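Chapter 6
Two Arms, One Object

What this chapter covers

Up to now every project in this book has used a single arm. You have taught it to reach a point, close on a block, lift, turn, and set down. In the club projects that fill the second half of the book you will work with two arms that share one table and, for much of the time, share one object. This chapter explains what changes when you add the second arm, and it prepares you for the Board Project, which your team will start in Section 6.4 and finish in Chapter 8.

By the end of the chapter you should be able to:

Describe the shared workspace of two arms mounted on one rail
Explain why two grippers holding a rigid object must move together
Plan a regrasp, in which one arm lets go while the other keeps hold
Keep a team log that another team can follow

You will need the material on joint angles from Chapter 3 and the safety checklist from Chapter 2. Reread the checklist even if you remember it. Two items are different for two arms, and they are printed again at the end of this opening section.

The Board Project

The Board Project began as a task at the Starkia student competition. Teams were given a small whiteboard and asked to pick it up with two arms, turn it, present it to a judge, and lay it back down inside a marked area. Writing on the board was allowed and most teams did it, both to show which way was up and to put their own mark on the work. The rules fit on one page. Many teams expected to finish in an afternoon and spent most of January on it.

A whiteboard is a useful object for learning. It is flat, so it is hard to pick up from a table without tipping one edge first. It is stiff, so the two grippers can't each do as they please. It has a frame, which gives the jaws something to close on, but the frame is narrow and the writing surface next to it is slick. It has a front and a back, so it matters which way it ends up facing. A foam block has none of these problems, and that is why we used foam blocks in Chapters 4 and 5.

Two student teams will appear in the worked problems. Team Seo used a cautious plan with many short moves and a pause after each one. Team Cerkska used fewer and longer moves and did more of its planning on paper. Both teams completed the task. Their logs are reprinted in part in Section 6.5, with spelling corrected and nothing else changed, and you will be asked to compare them.

The shared workspace

When two arms stand side by side, each one has its own reach. Draw the reach of the left arm on paper as a curved region, then draw the reach of the right arm. The part where the two regions overlap is the shared workspace. Only in this overlap can both grippers hold the same small object at once.
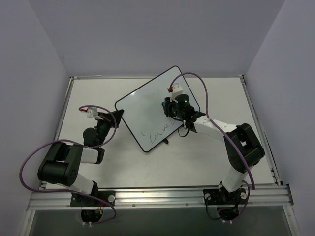
The shape of the overlap depends on how far apart the bases are. Move them closer and the overlap grows, but the arms have less room to bend without touching each other. Move them farther apart and the arms stay clear of each other but can meet only in a narrow strip. On the Vivico student rail used for the measurements in this book, the bases are set 56 centimeters apart, measured center to center. If your club's rail is different, measure it now and write the distance on the first page of your log. You will use it in nearly every calculation.

Elbows need attention too. Beginners watch the grippers, because that is where the work is being done, and forget that the elbow may swing a long way to the side while the gripper moves only a little. Walls, posts, and lamps near the table all have to be counted as part of the workspace. So do cables. A cable should be long enough to follow the arm through its full motion and should be routed so that it can't fall between the jaws. Before the first powered run, move each arm by hand through the motion you have planned and watch the cable the whole way.

Holding a rigid object with two grippers

Suppose both grippers have closed on the frame of a board. The distance between the two points they hold is now fixed, and the board sets it. If the left gripper moves 2 centimeters to the left and the right gripper stays still, one of three things has to happen: the board slips in one of the grippers, something bends, or a motor stalls. A stalled motor heats up quickly and may shut itself off, and then the arm drops what it is holding.

For this reason we plan the motion of the board first and the motion of the arms second. Decide where the center of the board should go and how far the board should turn. From that, work out where each held point will be. Only then find the joint angles for each arm. Teams that start from the joint angles usually end up with a list of numbers that worked once and can't be explained.

Turning the board is harder than moving it. When the board is moved without turning, both grippers travel the same distance in the same direction. When it turns about its center, the two grippers travel in different directions, along arcs, and each gripper also has to turn with the frame. If the grippers hold points at different distances from the center, the arcs have different sizes and the farther gripper has to move faster. In Section 6.3 you will work this out for a quarter turn.

Small errors remain even with a good plan. Student arms have some play in the joints, and the two arms never start at exactly the same instant. A little softness at the fingertips takes up much of this error. Tape, rubber caps, and heat-shrink tubing have all been used. Each team should choose one, note it in the log, and replace it on both arms at the same time.

Regrasping

Sometimes an arm reaches the limit of a joint before the board has turned as far as you want. The answer is a regrasp. One gripper holds the board alone for a short time while the other opens, backs away, moves to a new place on the frame, and closes again.

A regrasp has a fixed order. Bring the board low, so that a drop does no harm. Stop both arms. Open one gripper. Back it straight away from the frame before moving it sideways. Close at the new point. Wait until the grip is firm before the other arm does anything. Team Cerkska left out the wait in its early runs and took it up later, as you will see from its log.

The gripper that stays behind must be able to hold the board without help. Weigh your board before you plan any regrasp. The board used by Team Seo weighed 202 grams with its marker clip removed, which was within the limit for one gripper if the grip was close to the middle of a side. Near a corner the same board sagged and turned in the jaws.

Keeping the log

Your log is graded along with your run. Team Seo recorded 102 runs before its final attempt, with a line for each: the date, the person at the controls, the plan number, the result, and one change to try next. A first line might look like this:

February 3, 2021. Plan 2. Board lifted, turned partway, slipped on right side. Next: close right gripper lower on frame.

Write the line before you reset the table. Change one thing at a time. If a run fails for a reason you don't understand, write that down and repeat the run with nothing changed.

Safety items that differ for two arms

Keep hands out of the whole shared workspace while either arm is powered, including when only one arm is moving.

The stop button must cut power to both arms. Test it with each arm before every session. Have a teammate ready to say "clear" before power is restored.

Before you go on

1. Draw the reach of each arm on your club's rail and shade the overlap. Mark any wall or post that an elbow could touch.

2. A board is held at two points on opposite sides, 20 centimeters apart, and moved 10 centimeters toward the back of the table without turning. How far does each gripper travel?

3. The same board is turned a quarter turn about the point midway between the grippers. Sketch the path of each gripper. Are the paths the same length?

4. Explain in two or three sentences why a board should be lowered before a regrasp.

5. Find an object at home or in your classroom that takes two hands to turn over. Turn it slowly and write down each time one of your hands lets go.

Keep your answer to the last problem. You will use it in Section 6.1 to write your first two-arm plan.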